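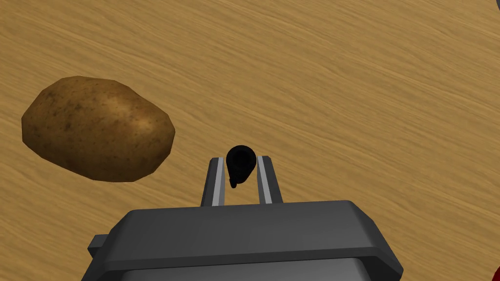

A russet potato, among the foods most often thrown out by the households in Flilo's pilot.

3 March 2018

The co-founder of Flilo would like me to know that I waste food. We have been sitting down for less than five minutes, in a rented office over a tire shop in Parsons, and I have already been told that my refrigerator is "a slow garbage can." I ask how she knows. She has never seen my refrigerator.

"I don't need to," she says. "Everybody's is."

Flilo is a meal planning service. You pay nine dollars a month, you type in what you bought at the store, and every evening it tells you what to cook so that the oldest food gets used first. The company says it cuts the food a family throws away by more than half. That number is on the front page of the website, on the business cards, and on a banner leaning against the wall behind her chair. I came to ask where it comes from.

It comes from a pilot. Last fall, Flilo signed up 152 households and followed them for eight weeks. They were asked to write down everything they threw out during the first two weeks, before they had the service, and then to keep on writing it down for the rest of the time while using it. By the end, people were writing down a lot less.

I tell her that I once kept a food diary, and that by the third week I was also writing down a lot less, though I was eating the same as ever. She has clearly heard this one before.

"Sure, people get tired," she says. "We thought about that. But you have to start someplace. If I wait for a perfect study, I'm going to be ninety and the food will still be in the dumpster."

Did anyone weigh the trash? "No. We talked about it. You try asking somebody to let you weigh their trash."

Was there a group that kept a diary but didn't get the service? There was not. How many of the households finished? She says "most," and when I ask again she says she would have to look it up. I asked by email after the visit, in February, and then once more before this went out. The reply said the team was "still cleaning the data."

None of this makes the product bad. I should say that, on the evening I tried it, it told me to make a soup, and the soup was fine. It had me use up half an onion, some celery that had gone soft and a can of beans I forgot I owned. I would probably have made a worse dinner without it. What I can't tell you is if I'd have thrown out the celery. I might have. I might also have thrown out the rest of the soup on Friday's logic, which in my house says that anything in a plastic tub is somebody else's problem.

She grew up on a farm where, she says, her grandmother fed nine people and never threw out so much as a heel of bread. The story is also on the website. I ask what happened to the bread.

"Pudding. Or the chickens got it."

So the chickens were doing a fair amount of the work, I say. She laughs at that, and for a while the talk gets easier. She tells me she started out wanting to run a cooking school. She taught evening classes to adults, plain home cooking, and noticed that her students could follow a recipe perfectly well but had no idea what to do with the leftover ingredients.

"They'd buy a whole bunch of parsley for a spoonful of parsley," she says. "Then they'd come back the next time and buy another bunch. I'd say, where's the first one? And they'd look at me like I'd asked where they parked in 1985."

This is the part of her pitch I believe. Recipes are written as if the kitchen were empty before you started and will be empty when you finish. Stores sell celery by the stalk almost never. Anybody who cooks for one or two people knows the feeling of eating against the clock. A tool that starts with what is already in the house is a sensible idea, and it was a sensible idea when it was a column in the back of a church cookbook.

The trouble comes with typing it all in. I spent twenty minutes entering one bag of groceries, and I had to pick between four kinds of yellow onion. I ask her how long a normal person keeps that up.

"It gets faster," she says. "The app learns what you buy."

But how long do they keep it up?

"The people who love it really love it."

I have been doing these interviews long enough to know what that sentence means. It is what gym owners say about February.

Then there are the dates. Flilo gives every food a number of days, and when the days are up, the item turns red on your phone. Potatoes go red at two weeks. I have kept potatoes in a dark cupboard for much longer than that with no harm done beyond a few sprouts, which I cut off, the way most people's parents did. I put it to her that a red warning on a perfectly good potato might be the very thing that sends it to the trash.

She thinks about this longer than she has thought about anything else I asked.

"That's fair," she says. "We went back and forth on the red. The designer wanted something that gets your attention. I wanted a softer color. We've had users write in and say, it's red, so is it safe? And we have to tell them, yes, it's just telling you to use it soon."

How many wrote in? "Enough that we have a page about it."

And the potatoes, which were near the top of the list of what her households threw away, were they thrown out before they went red or after?

"We didn't track that."

The money is a touchier subject. Flilo's backer is a small investment firm called Niltasetti, which she describes as patient. The plan is to keep the service at nine dollars and grow by word of mouth. But there is a second plan, which I found at the bottom of the privacy page, under which the company may share "grocery insights" with partners. I ask who the partners are.

"There aren't any yet."

Will they be supermarkets?

"They could be. Look, if a store knows people are throwing out half a bag of spinach, it can sell a smaller bag. Everybody wins."

Or it can send a coupon for more spinach, I say. She says she would not work with a store that did that. I ask how she would know. She says it would be in the contract, and that I am a very suspicious person, and would I like another coffee.

I would, and we talk about the farm some more. She still cooks every night. She does not always follow the app. The evening before my visit it told her to make a frittata and she had toast instead, and the eggs will keep, she says, eggs keep forever, whatever the phone thinks.

What would she say to someone who can't spare nine dollars a month, I ask, since those are the people with the most to lose when food goes bad? She says there is talk of a free version. Until then she would tell them to put a bowl on the middle shelf at eye level, put anything that needs eating into it, and look in the bowl before they go shopping.

"That's most of it, really," she says, and then she looks at the banner and asks me if we are still on the record. I tell her we are.

Flilo is open to new members now. The first month is free, and you will need to cancel before it ends if you don't want to be charged. I found the cancel button under Account, then Settings, then Plan. The company says a full report on the pilot will be posted when it is ready and did not give me a date.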